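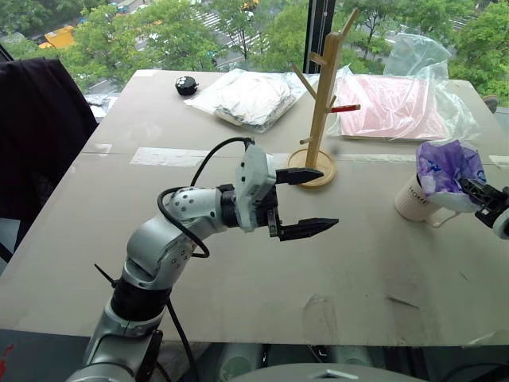

Skernby Village Band – minutes, 10/08/2018

Right, my turn with the notebook, so apologies for the spelling. We kicked off five minutes late as usual (the kettle wasn't even on!) and I'll put things down in the order we got to them.

Last time's minutes – agreed, once I'd changed "trombones" to "tenor horns" in the bit on lost music stands.

Summer fête. We all thought it went really well, and the march went down a treat, although the second half was far too long and the cornets were flagging by the end. Next year we'll do two short sets with a proper break. I said I'd tell the fête people.

Drum kit. The old one is on its last legs and the bass drum pedal squeaks all through the hymns. We could buy second-hand or carry on borrowing the school's. I'm to ring round for prices before we decide. Our youngest drummer has been learning from Drumeo at home and is coming on brilliantly, so we're keen to get this sorted!

Subs. Going up from £20 to £25 a term from January. There was a bit of grumbling, but we voted it through with 2 against. Juniors stay as they are.

Christmas concert. We went round and round on this one. Aria from the opera book is out (too high, too slow, and the euphoniums hate it) and the carol medley is back in. Mincemeat tarts as before – I'll make a list.

Any other business. Please bring your folders back, all of them. The side door sticks, so give it a good shove.

Next meeting is after the summer break, same room. I'll ring anyone who isn't on email.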